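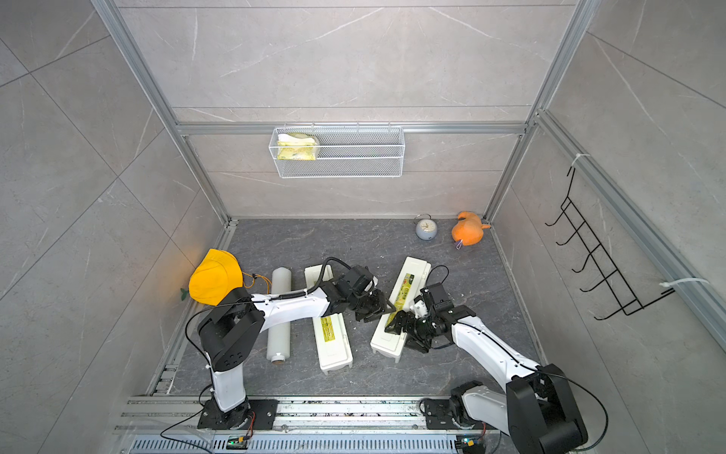
Lohnt sich ein zweiarmiger Tischroboter für jemanden, der zu Hause oder im kleinen Verein damit arbeiten möchte?
Mit etwas Geduld und einem festen Tisch lohnt er sich, sofern man Freude am Einrichten hat und keinen fertigen Haushaltshelfer erwartet.

Ich habe den Detelik-Bausatz von Villen seit Februar in Betrieb und wollte eigentlich schon viel früher etwas dazu schreiben, aber dann kam immer noch ein Versuch dazwischen, den ich unbedingt abwarten wollte (wer selbst bastelt, kennt das ja). Bezahlt habe ich 4.000 Euro für beide Arme samt Schiene, Netzteilen und Software. Das ist viel Geld, und ich habe lange mit dem etwas günstigeren Set von Solell geliebäugelt, das es damals leider nur mit einem Arm gab.

Der Aufbau hat mir großen Spaß gemacht! Im Karton lagen 156 Schrauben in beschrifteten Tütchen, und die Anleitung ist wirklich liebevoll geschrieben, auch wenn das Kapitel zur Kabelführung für meinen Geschmack zu kurz geraten ist. Beide Arme sitzen nebeneinander auf einer Aluminiumschiene. Die weißen Glieder wirken solide, die schwarzen Gelenke laufen ruhig, und nach dem Kalibrieren fuhren sie so brav in ihre Ausgangslage, dass ich mir erst einmal einen Kaffee gemacht und ihnen einfach zugeschaut habe.

Am liebsten lasse ich die beiden mit Alltagskram arbeiten. Längliche weiße Kunststoffboxen mit gelbgrünem Etikett sind meine Standardaufgabe, weil man dafür ein gutes Zusammenspiel braucht: Ein Greifer fasst die Box an Seite und Deckel, der andere kommt von oben dazu. Nach rund 600 Durchläufen würde ich sagen, dass der Griff von der Seite die große Stärke des Systems ist. Die Kamera am Handgelenk hilft dabei sehr, vor allem wenn die Box schräg liegt. Bei weichen Sachen wie Plüschtieren sieht es gemischter aus, da drücken mir die Greifer in der Grundeinstellung zu fest zu, und man muss sich durch drei Untermenüs hangeln, bis man die Kraft verringern kann.

Was mich ein bisschen geärgert hat, sind die Kabel. Sie laufen außen am Arm entlang und stehen am Greifer in einem ordentlichen Bogen ab. Mit kleinen Kabelbindern bekommt man das in den Griff, aber bei dem Preis hätte ich mir Clips gewünscht. Und die Lüfter der Netzteile hört man abends deutlich, wenn es sonst still im Haus ist.

Ganz herzlich loben muss ich dagegen den Kundendienst. Nerea Villanueva hat mir auf meine doch recht ausschweifende Mail noch am selben Abend geantwortet, mit einer Schritt-für-Schritt-Erklärung zum Nullpunkt des Ellbogengelenks. Ein Ersatzgreifer war nach 3 Tagen da, ganz ohne Diskussion.

Die Software Mersha gehört zum Paket und läuft bei mir stabil. Bewegungen aufnehmen, abspielen, nachbessern, das klappt auch für Leute ohne große Programmiererfahrung. Die deutsche Übersetzung hat noch Lücken, einige Fehlermeldungen erscheinen nur auf Englisch.

Von mir gibt es vier von fünf Sternen. Den fünften würde ich für eine bessere Kabelführung und leisere Netzteile sofort nachreichen. Falls jemand Fragen zum Aufbau hat, schreibt gern einen Kommentar, ich schaue abends meistens noch rein.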